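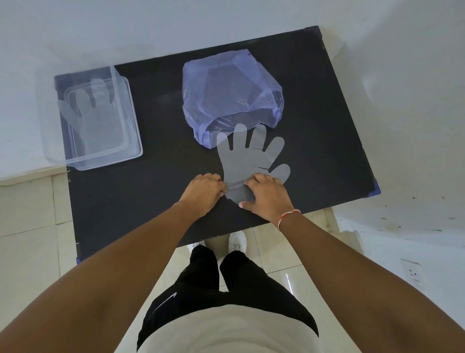 Ticket still open. Musska say their arm is ready for glove packing, and I don't believe it. Run 12 ended like the one before, with a glove folded over on itself and the gripper shut on nothing. By hand you spread the fingers out on the black board and press at the cuff with both hands — the arm has one, and no feel for thin plastic.
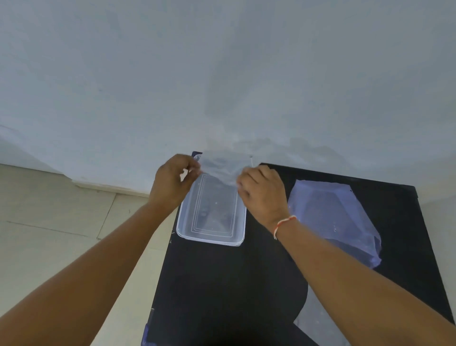
Hokia Packing Support, bench 2

Fenna Vermeulen asked about the bag step. It takes a pinch at each side, and Tuleck's script can't find the edge of clear film. Retry limit raised to 20, no change. Ans Verschueren to ring Dierckx in February. Until then, hands only.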